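Kosari Household Assistance Project
Progress report to the Skulleck Fund, second reporting period
Submitted by Fiona Jardine, Project Lead

1. Summary

The project remains on course to meet its main commitments for the year. The period was marked by one safety-related fault, which led to a suspension of all two-arm work in October and a partial redesign of the way the grippers are stopped. No person was hurt. Damage was limited to one gripper finger and a plastic storage bin, both since replaced. The fault is reported in full in Section 3, as required under the terms of the grant.

Work planned for the period that was not completed is listed in Section 5. We are not asking for additional funds. We do ask the Fund to approve one change to the order of the remaining work.

2. Work carried out

The Kosari system is a two-armed robot intended to help people with limited reach or grip to tidy and sort household items. During this period the team moved from bench trials to trials at floor level in a furnished home. Floor-level work was requested by the user panel, whose members told us that picking things up from the floor was the task they most wanted help with.

A total of 1,961 recorded trials were completed before the suspension. Each trial consists of one attempt to take a named item and place it in, or remove it from, an open container. Items are everyday goods bought locally: brushes, small boxes, hand tools, bags and similar. Rawan Tannous managed the trial schedule and the item list, and Finlay Cairns was responsible for the control software.

Results for rigid items were in line with the target agreed with the Fund. Results for thin items, and for anything wrapped in plastic film, were below target and remain the weakest part of the work.

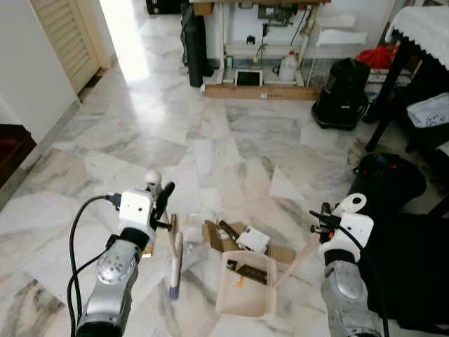

Floor-level sorting task with cardboard box and open plastic bin.

3. Fault report

3.1 What happened

Shortly after 2 p.m., during a routine trial in October, the left gripper closed on the rim of a plastic bin instead of on the item inside it. The operator, Tymofii Ivanyshyn, released the hold button. Under the design in use at that time, releasing the button should have stopped both arms and relaxed both grippers.

The right arm stopped as intended. The left arm stopped moving but its gripper did not relax. It continued to close at full force until the rim of the bin cracked and the gripper finger bent at its base. Mr. Ivanyshyn then pressed the main stop, which removed power from both arms. The time between the release of the button and the removal of power was 27 seconds. Part of that delay arose from the operator's reasonable belief that the first stop had worked, as the arm itself was still.

3.2 Cause

The grippers on both arms are Cesel units and receive their commands over a separate line from the arms. The team found that the left gripper's cable had been routed too tightly at the wrist. When the arm was lowered to floor height and turned inward, the cable was pulled and the connection dropped out. The gripper, having lost its connection, carried on with the last command it had received, in this case the command to close.

This behavior comes from a setting chosen by our own team during bench trials, when it was useful for a gripper to keep hold of an item through a brief loss of signal. The setting was not reviewed before floor-level work began. It should have been. We do not consider the gripper itself to have been faulty.

The cable routing had been checked at bench height only. The bench checklist was carried over to the floor trials without being rewritten for the lower working position.

3.3 Action taken

All two-arm trials were suspended the same afternoon. Thaddeus Marchetti, who has no role in the daily running of the trials, led the review. The following changes have been made:

Both grippers now relax when their connection is lost for longer than 50 milliseconds.
The hold button now cuts gripper power directly and no longer depends on a software command.
Closing force is limited to 20 newtons for all household items on the current list.
The cables on both arms have been rerouted with more slack at the wrist, and are inspected with the arms at their lowest working position before each session.
The operator's screen shows the state of each gripper separately from the state of its arm.

The new stop was tested with the connection deliberately removed from each gripper in turn, at bench height and at floor height. It worked on every attempt. Two-arm trials have been permitted to resume, with a second team member present at the main stop until the end of the next reporting period.

4. Remaining risks

Relaxing a gripper on loss of signal means that an item may be dropped. For the present item list this is acceptable. It would not be acceptable for glass, hot liquids or sharp blades — none of which are on the list, and none of which will be added without the Fund's written consent.

The lower closing force has also made it harder to hold smooth or heavy items. Mr. Cairns is comparing two softer finger coverings supplied by Rakena, and results will be included in the next report.

5. Delays and request

The suspension delayed the second set of home trials and the first user panel visit. We propose to hold the panel visit after the second set of trials is complete, so that panel members see the system with the revised stop in regular use. Spending is within the approved budget, and the cost of replacement parts has been met from the equipment line.

The Fund's approval of this change is requested before the next set of trials begins. The full review, including the test records for the new stop, is available from Mr. Marchetti on request.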